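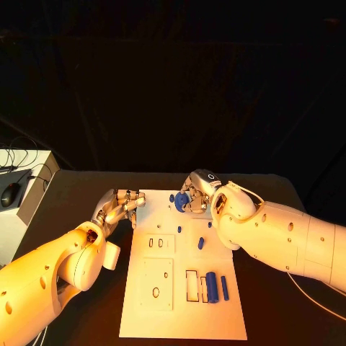

Aoi Matsuda
Lecturer in Everyday Mathematics, Casoldale College

Chapter 6
Borrowing Money and Paying It Back

My first loan was for a used piano. I was twenty-three, I had a job at a music store in Brandberg, and the owner let me take home an upright if I signed a single sheet of paper. I signed it on a Sunday afternoon without reading past the monthly payment. The payment looked small! I could manage it easily, and that was the only question I asked myself.

I still have that sheet of paper (it lives in my desk at the college) and I bring it out every time I teach this chapter. It has everything we need on it: the amount borrowed, the rate, the number of payments and a fee I didn't notice until the following April. By the end of the chapter you'll be able to read a page like that and work out what the loan costs before you pick up the pen.

Let's start with the words. The amount you borrow is the principal. The extra money you pay for using it is the interest. The rate tells you how much interest is charged over a certain period, usually a year, as a percentage of what you owe. And the term is how long you have to pay the whole thing back. You'll meet all of these on credit card statements, car loans and student loans, sometimes under slightly different names.

Now for some numbers. Say you borrow $4,000 from Hegazy Savings at 10 percent simple interest for one year, and you pay it all back at the end. Ten percent of $4,000 is $400, so you hand over $4,400. Easy enough. If you kept the money for two years on the same terms, the interest would be $800 – twice the time, twice the cost.

Most loans don't work that way, though. With compound interest, the interest from the first year gets added to what you owe, and in the second year you pay interest on that as well. After one year you owe $4,400, the same as before. In year two, the 10 percent is taken on $4,400, so the interest is $440 and the total comes to $4,840. The gap between the two methods is only $40 so far. Stretch it out over a long mortgage and it gets a lot less friendly, as we'll see in Section 6.3.

My colleague Othmane Alaoui likes to have his students work the first few of these by hand, and I've stolen the habit from him. Keep your calculator nearby for checking, but write out each year on its own line. It feels slow – I know – and you'll be glad of it once monthly payments come in.

Before You Begin

You should be comfortable turning a percentage into a decimal and back again. If 6 percent doesn't look like 0.06 to you yet, go back to Chapter 2 and try the warm-up problems there.

6.1 Simple Interest

We'll write simple interest as I = Prt, where P is the principal, r is the yearly rate as a decimal and t is the time in years.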